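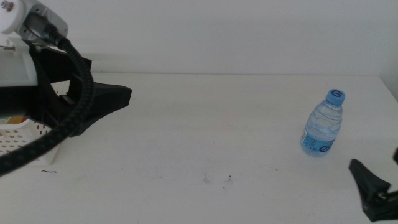

Session 9 - The cable fault, and what it teaches about stops

11 December 2021
Evangelia Gkikas

Read before lab. Bring the fault sheet from last time, filled in or not.

1. The short version

Two arm table cell, simple job: pick small items, put them in the basket, repeat. Left arm dropped off the bus in the middle of a move. Gripper stayed shut, arm held position, right arm kept going. No one hurt, nothing broken except one connector. We still treat it as a safety matter and you should too.

Cause in one line: the cable to the gripper was pulling on its plug every time the wrist turned past a certain angle.

2. What the cable does

Power and signal for the gripper come down one thick braided cable that plugs in at the bracket on the wrist. The cable hangs in a big loop so the wrist can turn. Loop too short - plug takes the load. Loop too long - it swings out, catches on things, gets between the gripper and whatever is next to it. The basket, mostly.

Things to remember:
- the braid protects against rubbing. It does nothing for pull.
- a plug that is pushed in is not the same as a plug that is locked in. Ask how yours locks.
- the loop changes shape with every pose. Check it at the worst pose, not at home pose.

Our worst pose was reaching low over the basket with the wrist rolled all the way out. The home pose check passed every morning. Of course it did.

3. What the log said

The fault came on cycle 3,177. Before that there were 94 short dropouts, all under the alarm limit, all cleared by themselves. They were in the log the whole time and we did not look because the cell was running fine.

The dropouts start in August, a handful a week, then get closer together. Firouzeh Kazemi plotted them against wrist angle and nearly all of them bunch up at one end. Do that plot yourself in lab, the file is on the shared drive. Takes about 600 seconds if you don't fight with the axis labels.

Question to think about: should a dropout that clears itself ever be silent? My answer is no but there are good arguments the other way. A cell that nags all day gets its alarms ignored. We will come back to this.

4. Why the other arm kept moving

This is the real problem. A bad plug is a bad plug. But the two arms share a table and each one's gripper can get well into the other's space, and the stop logic was written per arm. Left arm faults, left arm holds. Right arm has no idea.

The old program from Karunaratne had a shared stop. It was taken out when the controllers were swapped, because it kept tripping during setup, and was never put back. There is a note saying "temporary".

Draw this on paper: both arms, all the stop inputs, an arrow for what each one stops. If you can find one input that stops only one arm, write down why that is OK. If you can't, it isn't OK.

Also - holding position is not the same as safe. An arm on hold still has power on. A gripper that lost signal while closed may open when signal comes back. Ours did exactly that on the bench test, with my pen in it.

5. What people did wrong (me included)

- reached in to wiggle the plug with the right arm still live. That was me.
- reset the fault twice before writing down the code. The code was lost the first time.
- assumed software. Spent an afternoon on the Otell driver, which was fine.
- restarted without clearing the table. Drinks, tape and bits of wire all count as things on the table.

6. Order of work from now on

Step 1. E-stop, both arms. Say it out loud.
Step 2. Write down code, time, pose.
Step 3. Lock out power at the Dellness cabinet. Key in your pocket.
Step 4. Look at the cable from bracket to base. Look, dont pull.
Step 5. Check the plug is locked. If the latch is worn, replace it, no tape.
Step 6. Clear and wipe the table. Small debris too.
Step 7. Run the worst pose at slow speed, one person watching the loop, one on the stop.
Step 8. Only then full speed, both arms.

7. For next time

Read the Grallier handout on strain relief, first half only. Write up to 800 words on one fault you have seen, any machine, and say where the frist warning was. Kitchen machines are allowed.

Lab groups same as before. Closed shoes, hair tied back, no lanyards near the cell.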